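September, bench notebook - Feswood hand-held gripper kit, trial unit

Second entry on the Feswood kit. Dagný asked me to keep these honest and to write down the dull bits too, so the dull bits are in.

Where we are: we have the pair of them on loan from Trellwood, who sell the kit in our part of the world, and we have to tell Auður by the end of the month whether we buy, rent, or hand them back. I was lukewarm after the first session. I am not lukewarm now! Today was a joy from start to finish, apart from the charging lead (see further down).

Setup. Unpacked to first usable recording in one cup of coffee, and that was with me reading the leaflet twice. The leaflet is good. Whoever wrote it has clearly stood at a table with one of these in each hand and wondered which button was which. Calibration wants you to open and close the fingers all the way, slowly, three times. I rushed it the first time and the width reading drifted, so do it slowly. Bergþóra did hers slowly and had no drift at all, and she was quite smug about it.

Weight. Ours come out at 600 g each on the Thorlacius scale, with the cable hanging free. Fine for a morning. By the afternoon my right wrist wanted a rest, and Birthe (who has smaller hands) said the trigger reach is a bit long for her. There is a shorter trigger in the spares bag that I completely missed the first time through. She fitted it herself with the small hex key and likes it much better. Note for the review: say in the first paragraph that the spares bag exists.

Recordings. 308 takes so far across both sessions, 225 kept. Most of the rejects are mine, from day one, when I kept starting the take before my hands were in position. The software lets you trim the front of a take, which I only found out today from Bergþóra, so a few of those may be rescued. The review screen is lovely - you scrub along and the finger width shows as a line underneath, so you can go straight to the moment of the grasp without watching the whole thing. I want this on everything we own.

Export took longer than I'd like. I set it going before lunch and it was still grinding when I got back. Maureen Entwistle at Trellwood says that's the old version of the exporter and there's a newer one on their download page. To do: install it, run the same batch, compare. I'm not going to mark them down for it until I've tried.

Charging lead: too short. It reaches from the wall to the table only if the table is pushed right up, and then you can't stand behind it. Extension borrowed from the Lodine bench. Please nobody take it back before we finish.

Things we've handled so far: tape rolls, a stapler, the lids from the sample jars, marker pens, and now paper cups, which I'd been putting off. I had assumed thin-walled stuff would be the weak spot.

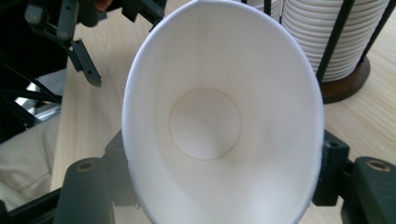
Thin-walled objects are what I most wanted from this kit, and what our old clamp was worst at. With the clamp you got full force or nothing. The Feswood trigger is proportional, so you feel your way in, and after a few tries your hand learns where to stop. The fingers are great chunky gray blocks and I'd have bet on them being clumsy, but taking the cup low down, one finger on either side, leaves the whole mouth clear, and you can see straight in to the seam around the base. Handy if we ever do the pouring tasks Auður keeps hinting at. I'm also pleased about the brass threaded inserts on top of the finger assemblies. We should be able to screw our own bits on there without drilling anything, and Birthe already has a sketch for a soft tip.

Still to check:
- battery life with both units recording the whole time (today we stopped too often to get a fair number)
- whether the pads mark glossy surfaces
- left and right clocks, do they stay together over a long take? Bergþóra to clap on camera at start and end
- rental price against buying. Maureen quoted 2267 for the pair with the case, software included, and I need to ask if that covers updates after the first year

My vote as of tonight is buy. Dagný wants another full session before she'll say anything, fair enough, and she hasn't had a turn with them herself yet. I've left both units on charge, and the spares bag is in the top drawer with the hex key taped to it.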